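Doltdale Community Kitchen: progress report to the Wadia Fund
Reporting period ending in May

We're more than halfway through the grant and there is a lot to tell you! When we applied, the kitchen at Doltdale was a place where people dropped food off and hoped somebody would use it. You gave us $2000 to turn it into a shared kitchen that residents of the Noonan Street flats could cook in without having to bring everything from home. It's getting there, and faster than we had dared to put in the application.

Sessions and attendance

We planned for 36 sessions over the life of the grant. So far 31 have gone ahead, which puts us well in front of our own timetable. The Wednesday evening slot is the favorite by a long way. People come in from work, put their bags down, and start asking what there is to cook. We've had dumplings, bean stew, a very good potato soup, and one memorable attempt at flatbread that set off a long conversation about whose grandmother did it properly.

The morning slot is slower. We moved it later by half an hour after people told us the school run made the old start impossible, and we'd like to give that a fair try before deciding whether to keep it.

The fridge and the table

Most of the work this period has gone into how food is stored and sorted. The old arrangement was that everything went into the fridge, whatever it was, and the oldest things ended up at the back. We now clear the shelves on a regular round, put what we have out on the big table, and go through it together before anything is put away again. Cold food goes back on the shelves, dry packets go to the cupboard, and anything past its date goes out.

It sounds like a small thing, but it has changed how people use the room. When the food is spread out on the table you can see that there's an egg and a bit of sausage and enough of something else to make a meal out of. Several of our regulars now start their cooking plan from the table and only then think about a recipe.

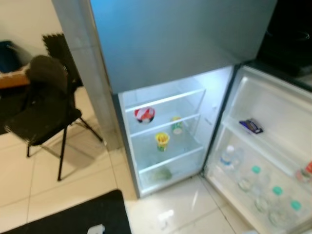
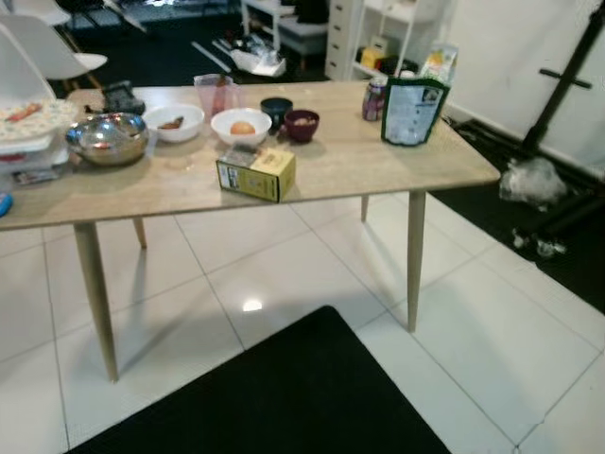
The kitchen fridge with its lower door open (first picture) and food and dishes on the table (second picture).

We have also agreed on some house rules for the shelves. Open cups and bowls need a lid if they're staying in overnight. Small packets can go in the door. The drawer is for vegetables and nothing else – we were quite firm about that one. The rules are written up in two languages and we're looking for someone to help with a third.

Spending

The largest purchase was a set of lidded containers from Vonance, followed by bowls in different sizes, labels and marker pens, and a thermometer for the fridge. We came in under budget on the containers and, as agreed with you by email, used the difference for a second set of cutting boards. Receipts are attached with the budget sheet. The line for cleaning supplies is running a little high, so we'll be buying in bulk from now on.

What hasn't worked yet

The sign-in sheet is still patchy. We can tell you how many sessions we ran but not always how many people came to each, and we know you need that figure. A new sheet now hangs next to the door, with a pen on a string.

Labeling is also hit and miss. Everyone likes the idea, and then a busy evening comes along and the pens stay in the drawer. We're going to try pre-cut labels stored right beside the containers.

Next steps

The remaining sessions will go ahead as planned. We'd also like to run 2 extra ones on cooking with leftovers, using money already in the budget, and would be grateful for your okay on that. The residents have asked for a shared meal at the end and have already started arguing about the menu. You're very welcome to join us – please come hungry!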